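Flalness Robotics
Home | People | Open Day | Take Part | Find Us

Call for participants: come and move some blocks

Open Day at the Alemayehu Building, Fundham
Monday 1st February, doors 10 am

We are looking for 30 people with no experience of robots to spend part of our open day operating one in front of other people. If you have always felt that your hand-eye coordination deserved a wider audience, please read on. If you have never felt that, please read on anyway, as you are the person we are after.

What it is

Flalness builds control software for robot arms. Most of our working life is spent in a simulator called Latano, in which an arm stands on a table and is asked to pick up coloured blocks and put them somewhere else. Over the past year our own staff have recorded nearly 3000 attempts at this. We are now very good at it, which has made us useless as test subjects. We know which way the wrist will swing before it swings. We know not to hurry. We have developed little habits, and the software has learned to put up with them.

What we need is people who will do it wrong in new ways. At the open day each participant will sit at a screen with a handheld controller and work through a set of short block tasks while visitors wander past with cups of tea. Your movements of the controller are recorded, along with what the simulated arm and blocks do. Afterwards we ask you what you found annoying. Past testers have not needed much prompting.

What you will be doing

The session lasts 78 minutes. We did try for an hour, and then we tried for an hour and a quarter. It goes like this:

Sign in, choose a chair, read and sign the consent form
A short practice with nothing recorded
First set of tasks: pick up a block, move it, let go of it on purpose
Break
Second set of tasks, with the blocks in less convenient places
A conversation with one of us about how it went

You will not be timed against anyone else. There is no leaderboard. There was one at the January rehearsal and two grown adults stopped speaking to each other over it.

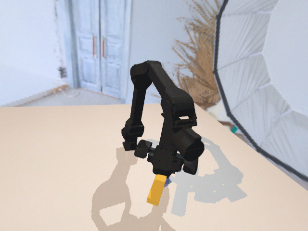 Latano in use: the arm with the yellow block in its grip.

Visitors who have not signed up as participants can have a quick go on the spare screen in the foyer, which is not recorded and on which you may behave as badly as you like. The arm cannot be broken. People take this as a challenge and we have made our peace with it.

Who can apply

You should be 18 or over and able to come to Fundham on the day. You should be comfortable using a handheld controller, or willing to become so during the practice. Left-handed people are very welcome, as we currently employ one and he is tired of being consulted.

We would particularly like to hear from people who work with their hands for a living: cooks, hairdressers, electricians, dental nurses, people who ice cakes. We would also like to hear from people who do not, and who regularly knock things off shelves. Spectacles are fine. The screens can be raised and lowered, and so can the chairs, and one workstation has room for a wheelchair user. If you need any other arrangement, put it on the form in your own words and Bereket will get in touch to sort it out.

Please do not apply if you:

already work on robot arms, or did until recently
have taken part in a Flalness session before (thank you, it was lovely, your habits are now our habits)
are put off by being watched

On the last point, a word of warning. It is an open day. There will be people standing behind you. Some of them will have opinions about which way up the gripper ought to be, and they will share these with whoever they came with in what they believe is a whisper. We will ask them to stand back behind the tape. Experience suggests that they will do this for a minute or so.

What you get

A £30 shopping voucher, handed over at the end of your session. Lunch, if your session falls anywhere near lunch, and a slice of something if it doesn't. A seat at the afternoon talk, should you want one. Travel is refunded up to £10 if you bring the ticket or send us a photograph of it afterwards.

You are free to stop at any point without giving a reason and you will still get the voucher. You are also free to give a reason. Fasil has a notebook.

The talk

At 3 pm Fasil Habte will give a talk called "Putting Things Down", on the subject of letting go of objects. He maintains that picking things up gets all the attention and that the real trouble starts afterwards. There are slides. The original version ran to two hours and has been cut after what he describes as a frank exchange of views. Questions are welcome at the end, and in practice from about the second slide.

Bereket Beyene will be running demonstrations through the day, in which the same tasks are done by the software with no person on the controller. She will start it, stand next to it and explain what it is up to. If it does something inexplicable she will explain that as well. Demonstrations start on the hour and there is no need to book for them.
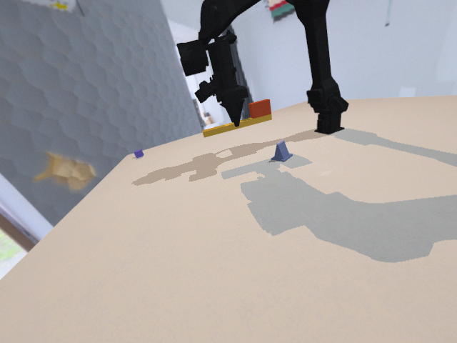

Will I be using a real robot arm?
Everything you do at the open day takes place in the simulator. You hold a real controller, and the arm and the blocks are on the screen.

A few other things people have asked us

Do I need to prepare?
No. We would much prefer that you didn't. Please don't practise on anything at home. One applicant last time told us that she had been training with salad tongs and we had to think quite hard about whether to let her in.

What happens to my recordings?
They are stored under a number, with your name kept separately, and used by our own staff to test and improve the control software. We record the controller and what happens in the simulator. We do not film you. If you change your mind within 30 days, write to us with your number and we will delete the lot.

What if I am terrible at it?
Then we shall be delighted. A session in which every block goes neatly where it should teaches us next to nothing, however nice it is for the person concerned. The most useful recording we own is of a man trying to nudge a block back from the edge of the table. We have watched it more often than is healthy.

Can I bring my children?
Yes, to the open day itself. They can't take part in the recorded sessions, but the foyer screen is open to anyone who can hold the controller. Be prepared for them to be better than you.

Can I bring my dog?
Assistance dogs, of course. Other dogs have been discussed at length and the answer is no.

How to get here

The Alemayehu Building is behind Fundham station, on the far side from the shops. Come out by the car park, ignore the sign for Flalness (it points at our old offices) and keep going until you reach a glass door with a bell. If you ring and nothing happens, ring again and hold it down. Step-free access is by the same door. There is parking for bicycles and, in theory, for four cars.

How to apply

Fill in the form on the Take Part page. It asks for your name, how to reach you, which sessions you could make and what you do with your hands on an ordinary day. Two lines will do for the last one. We choose participants to give a good mixture of people, so being first gains you nothing, and a long covering letter will be read with interest and no effect.

If you are given a place we will confirm your session by email. Please reply, even if only with one word. Empty chairs have been a feature of previous open days and Fasil fills them himself, which does nothing for the results.

Anyone who isn't picked goes on the list for the next round, unless you ask us to take you off it. You can still come along on the day and watch from behind the tape.

Questions about taking part: ask for Bereket Beyene.
Questions about the talk: ask for Fasil Habte, and allow plenty of time.

Back to Open Day | Take Part form | Privacy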